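Uruveo 생활도움 게시판 > 견학·체험 > 로봇·자동화
조회 3,531

Skasside 공개일 손잡이형 그리퍼 체험, 단체로 가도 괜찮을까요

작성자 물푸레길
2024년 1월 12일

지난 10월에 Skasside 공개일에 혼자 다녀왔습니다. 장소는 Conneely 별관이었고 11시 회차였습니다. 이번에는 제가 나가는 동네 기술 모임에서 단체로 가 보자는 말이 나와서 준비를 맡았는데, 홈페이지 안내가 너무 짧아 여기에 여쭙니다.

제가 갔던 회차는 앞부분이 설명이고 뒷부분이 시연과 체험이었습니다. 설명은 의자에 앉아서 들었고 자료 화면이 많았습니다. 로봇이 집안 물건을 집는 법을 배우려면 사람이 먼저 같은 동작을 여러 번 해서 기록을 남겨야 한다는 내용이었습니다. 체험은 식탁보를 깐 탁자에서 했습니다. 담당자가 Fesar라고 부르는 손잡이형 그리퍼를 들고 옆으로 누운 컵에 집게를 가져다 대는 작업입니다. 집게 안쪽에는 파란 패드가 붙어 있습니다.
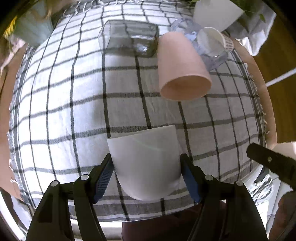 저는 손잡이를 꽉 쥐면 되는 줄 알고 처음부터 힘을 줬는데, 담당자가 힘보다 방향부터 맞추라고 했습니다. 컵의 어느 쪽으로 들어갈지 먼저 정하고, 손목을 돌린 다음에 천천히 다가가라는 것이었습니다. 말로 들으면 쉬운데 해 보면 손목이 자꾸 먼저 꺾입니다. 맨손으로 컵을 집을 때는 생각도 안 하던 부분이라 낯설었습니다. 제 차례는 금방 끝났고 나머지 시간에는 다른 사람이 하는 걸 봤습니다.

그날은 신청한 사람이 적어서 기다리는 시간이 거의 없었습니다. 이번에는 저희 인원이 16명입니다. 연령대가 섞여 있고 로봇 쪽 일을 하는 사람은 없습니다. 대부분 공구나 목공, 전자 키트 정도를 만져 본 사람들입니다.

궁금한 점을 적어 보겠습니다.

먼저 이 인원이 한 회차에 다 들어가면 체험은 못 하고 구경만 하다 오게 되는지 알고 싶습니다. 회차를 나누어 신청해야 한다면 같은 날로 잡을 수 있는지도요.

그리고 왜 컵을 세워 두지 않고 눕혀 놓는지 물어보고 싶었는데 시간이 없어서 그냥 나왔습니다. 분홍색 컵도 있고 투명한 컵도 있고 종이컵도 있었습니다. 탁자에는 꽃병과 화분까지 올라가 있어서, 꾸며 놓은 것인지 작업에 필요한 것인지 모임 사람들이 분명히 물어볼 것 같습니다. 미리 알고 가면 제가 대답이라도 할 수 있을 듯합니다.

마지막으로 사진 촬영이 단체도 허용되는지 궁금합니다. 개인으로 갔을 때는 체험 탁자 쪽은 괜찮다고 했고 안쪽 작업실은 안 된다고 했습니다. 모임 소식지에 한두 장 실으려고 합니다.

다녀오신 분 계시면 알려 주세요. 주차 이야기도 좋습니다.

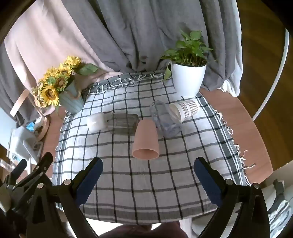

늦은보리
저도 단체로 다녀온 적이 있습니다. 저희는 한꺼번에 신청했다가 전화를 받고 반으로 나눴습니다. 신청서에 인원을 그대로 적으면 담당자가 먼저 연락을 줍니다. 같은 날 앞뒤 회차로 붙여 달라고 하면 자리가 있는 한 맞춰 줍니다. 마지막 회차가 4시인데 이때가 비는 편이라고 들었습니다. 다만 4시 회차는 설명이 조금 짧아집니다.

반으로 나누면 한 조가 설명을 듣는 동안 다른 조가 체험을 할 수 있습니다. 저희가 그렇게 했습니다. 대신 나중에 설명을 듣는 조는 뭘 하는지 잘 모른 채 집게부터 잡게 되니까, 가기 전에 물푸레길 님이 위에 쓰신 정도만 알려 주셔도 도움이 됩니다. 손목 이야기는 꼭 해 주세요. 저희 조에서도 다들 같은 데서 막혔습니다.

컵을 눕혀 두는 이유는 저희 회차에서 누가 물어봤습니다. 담당자 설명을 기억나는 대로 옮기면 이렇습니다. 집에서 쓰는 물건은 항상 똑바로 서 있지 않습니다. 서 있는 컵만 기록하면 로봇이 서 있는 컵만 집게 되고, 누워 있는 컵은 입구가 어디를 향하는지에 따라 집게가 들어가는 길이 달라집니다. 그래서 방향을 바꿔 가며 여러 번 한다고 합니다. 컵을 바로 세우는 동작까지 하는 날도 있고 옮기기만 하는 날도 있다고 했습니다. 물푸레길 님이 가신 날 순서는 제가 모르겠습니다.

투명한 컵은 일부러 섞는다고 들었습니다. 뒤에 있는 무늬가 비쳐서 카메라가 컵의 윤곽을 잡기 어렵답니다. 식탁보에 줄무늬가 있으면 더 그렇다고 했고요. 종이컵은 세게 쥐면 찌그러지니 힘 조절 때문에 쓰는 것 같은데, 이건 제 추측입니다.

꽃병과 화분은 꾸미려고 둔 것만은 아니라고 했습니다. 빈 책상에서만 연습하면 실제 집에 갔을 때 주변 물건에 영향을 받는다고 합니다. 그래도 체험하는 사람이 꽃병을 건드릴 일은 없었습니다. 소매가 넓은 옷은 피하시는 게 좋습니다. 저는 외투를 입은 채로 하다가 식탁보 술에 단추가 걸렸습니다.

사진은 체험 탁자만 됩니다. 단체라고 다르지는 않았습니다. 소식지에 실을 거면 신청서 비고란에 적어 두세요. 저희는 당일에 말했더니 확인하느라 시간이 걸렸고, 다른 참가자 얼굴이 나오지 않게 해 달라는 조건이 붙었습니다.

찬물한잔
주차만 답합니다. Conneely 별관 앞은 자리가 좁습니다. 본관 지하에 대고 걸어가세요. 별관 쪽 문은 행사 시작할 때만 열어 놓기 때문에 늦으면 정문으로 돌아가야 합니다.

그리고 체험은 기대를 너무 크게 안 하시는 게 좋아요. 저는 로봇팔이 움직이는 걸 보러 갔는데 제가 간 날은 사람이 들고 하는 것밖에 없었습니다. 로봇팔 시연이 있는지는 전화로 먼저 물어보세요. 안내문에는 그냥 시연이라고만 되어 있습니다.

모눈종이
위 분 말씀에 조금 보탭니다. 로봇팔 시연은 설명회 성격의 날에 따로 합니다. 체험 위주인 날에는 Fesar만 씁니다. 신청 화면에서 회차 이름 옆에 '체험'이라고 붙은 것과 '설명'이라고 붙은 것이 있으니 그걸 보고 고르시면 됩니다. 휴대폰 화면에서는 이 표시가 줄바꿈 때문에 아래로 밀려서 잘 안 보입니다. 저는 컴퓨터로 신청했습니다.

모임분들이 공구를 만져 보셨다면 집게 구조를 궁금해하실 겁니다. 양쪽 손가락이 검은 판을 이어 만든 링크로 되어 있고 관절마다 둥근 축이 보입니다. 저희 일행은 컵보다 거기에 관심이 더 많았습니다. 분해한 것은 안 보여 줍니다. 패드가 닳으면 바꿔 끼우느냐고 물었더니 그렇다고만 했고 주기는 듣지 못했습니다.

왼손잡이가 계시면 미리 말씀하세요. 손잡이 자체는 어느 손으로도 쥘 수 있는데 서는 위치를 바꿔야 해서 진행하시는 분이 자리를 다시 잡아 줍니다. 앉아서 하고 싶은 분도 의자를 달라고 하면 됩니다. 저희 어머니는 앉아서 하셨고, 서서 하는 것보다 팔이 덜 아프다고 하셨습니다.

물푸레길 (작성자 댓글)
답변 감사합니다. 신청서에 인원을 그대로 적고 앞뒤 회차로 나누는 쪽으로 넣었습니다. 비고란에 소식지 이야기와 왼손잡이 한 분 있다는 것도 썼습니다. 로봇팔 시연은 모임에서 의견이 갈려서 이번에는 체험 회차로 가고, 보고 싶은 사람만 설명 회차를 따로 신청하기로 했습니다.

늦은보리 님, 혹시 나눠서 들어갔을 때 먼저 끝난 조가 기다릴 곳이 있었나요?

늦은보리
별관 입구 안쪽에 긴 의자가 있습니다. 음료 자판기는 본관에만 있었습니다.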